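### 4.2 Equipment plan and cost of the workcell

In this section we explain how the budget for the case-handling cell was prepared, and which items had the biggest effect on it. The project has two sites, Skaren and Kondska, and the plan had to be the same for both, so that programs and data can move between them without changes. Our first plan, written before any hardware was ordered, was based on one large industrial arm at each site. We gave up this plan in July, when we understood that the safety fence and the floor work at Kondska would cost more than the arm.

The second plan uses two small arms on one table. The arms are fixed to mounting plates on an aluminum rail along the front edge of the table, and both reach over the same white surface. A small arm has less reach and can carry less, but the plastic cases in our task are light, and a broken arm can be replaced from the spare parts budget. For this reason we planned one complete spare arm for each site — an item that the reviewers of the first budget had questioned.
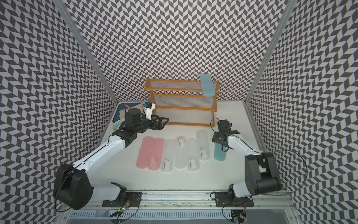
**Figure 7.** Workcell with two arms. Elongated plastic cases lie side by side on the table, and a two-tier wooden rack stands at the back wall with one teal case on its top tier. The walls carry a black-and-white herringbone pattern.

The enclosure was a larger question than we expected. Ready-made enclosures from two suppliers were compared with a frame built from standard aluminum profile. The ready-made ones had better doors, but their inside walls were plain and their sizes could not be changed. We chose the profile frame and put printed panels on three sides. The printing was ordered from a shop in Histamdale at a price of 107 per panel set, delivery included. All prices in this section are in euros and without tax.

For the objects, we decided to spend very little. The rack is a wooden one, and the cases are plastic, in pink, frosted clear and teal. Several of them carry small stickers with barcode-like markings. We recommend buying more cases than the task needs at one time, in the same order, because a later order may come in a slightly different color. This happened to us once, and we had to repeat 70 trials.

The item most often forgotten in plans of this kind is the small electronics. Camera modules, their brackets, cables and controller boards are cheap one by one, and they were listed in our first table under "other." When we collected the invoices, the total for this group was 1483 for one cell. This is more than the rack, the cases and the printed panels together. In the revised table each board and each cable length has its own line. We also added a line for cable guides, which we did not have in the beginning and which the Skaren team asked for after the first month of use.

Wear is planned by year. We assume that gripper fingers are changed twice in a year and camera cables once. The rail and the tabletop are not replaced during the project, even if they get scratches and marks, as these do not change the position of the arms. A bent mounting plate would change it, so two plates are kept in stock at each site.

The budget was checked with the Rutherford cost sheet, a planning form used inside our group. It separates the cost of buying from the cost of keeping the cell in use. In our case the second part was underestimated in both plans — mostly the hours for calibration after a repair. Section 4.3 gives these hours for each site.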